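Memory and Learning > General discussion
Thread: Is working memory training worth paying for?

kelpie_lane
Posted 15/01/2021
My daughter's school has recommended a program called Fovum for kids who lose track of instructions. It costs $400 for a term, done at home on a tablet. She is bright enough but if you give her three things to do she does the first and forgets the rest. Has anyone used it, and did it carry over to anything outside the program?

Postum
We did a term of it in December and the holidays. My son's scores on the games went up every week. His teacher noticed no difference in class. He got good at remembering sequences of coloured tiles.

drywell
That matches what I'd expect. Practice on a span task improves the span task. The hard part is transfer to reading or maths, and the evidence for that is weak. I'd keep the $400.
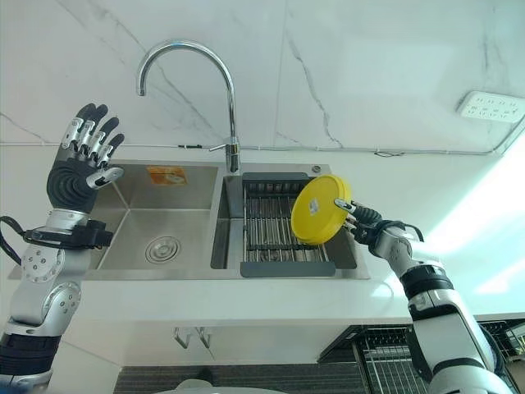 What helped in our house was cutting down the load. One instruction at a time, and a written list on the fridge for the morning. It costs nothing and you can start tomorrow.

mivotwood83
I don't agree that it's a waste. My nephew did 2 terms and his confidence improved a lot. He'd been told for years that he wasn't paying attention, and finishing something every day changed how he saw himself. Not everything shows up on a test.

drywell
Fair enough, but he might have got that from swimming lessons or learning the ukulele. If confidence is the goal, the program shouldn't be sold as a memory treatment.

mivotwood83
He hates swimming. Each to their own.

Munasinghe
Retired teacher, started in 1983. Before you pay for anything, get her hearing checked. I had several kids over the years sent to me as forgetful who had missed half of what was said. Also ask the school what they based the recommendation on. Did they assess her, or is it a flyer that goes to every parent?

kelpie_lane
It was a flyer. I'll ring about a hearing test on Monday and try the fridge list in the meantime. Does the list work better with pictures or words? She's seven and reads well.

drywell
Words, if she reads well. Let her write it out herself.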